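How many demos for a folding policy with hand-held grippers?

Posted by nivside_lab in Data collection, January

We're collecting demonstrations for a cloth policy using two hand-held grippers. The task is to fold a knitted item and put it in the basket. I have 200 episodes from 2 people and the trained policy gets the first grasp wrong more often than not. It closes on the wood next to the fabric, or takes both layers when it should take one.
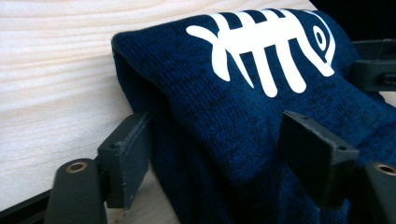

What I've tried so far

Longer training, which did nothing. Cropping the wrist views, which made it worse. I haven't touched the head view, as it's the only one that shows the basket and both grippers together.

Is 200 simply too few, or is the method wrong?

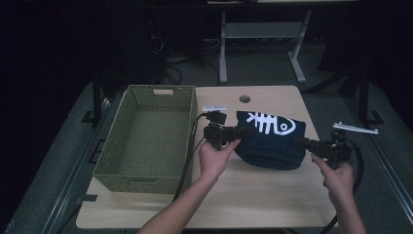 Cor Vandenberghe
200 is thin for cloth, but I'd look at the start positions before collecting more. We had the same trouble on the Farquharson set. All our early episodes began with the item in nearly the same spot, and the policy learned the spot. We went up to 660 episodes with the item turned and shifted before each one, and the first grasp improved a lot. When we trained on 200 picked from that larger set, it still beat our original 200. So variety did more for us than the count.

Also check how your people approach. If one comes in from both sides at once and the other goes left hand first, the policy gets two answers to the same view.
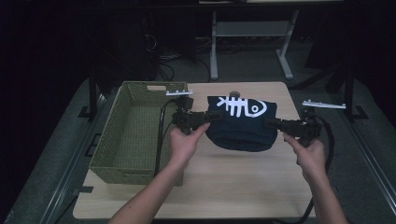

Write the approach down on one page and have everyone stick to it — we settled on both jaws in place before either one closes. Throw out episodes where someone regrasps halfway, at least for the first training run. You can add them back later as recovery examples.

Check the timing between the wrist and head views as well. Ours was out by 6 frames and it looked exactly like a bad grasp policy.

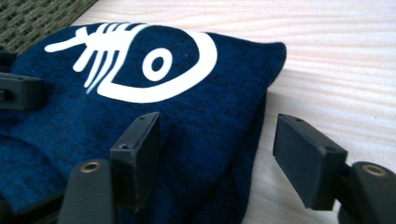 Rareck
just collect more, worked for us

Flellonley
I'd do the timing check first because it takes ten minutes. Tap the jaws together at the start of an episode and see whether the contact lands on the same frame in every view. If it does, go on to the start positions.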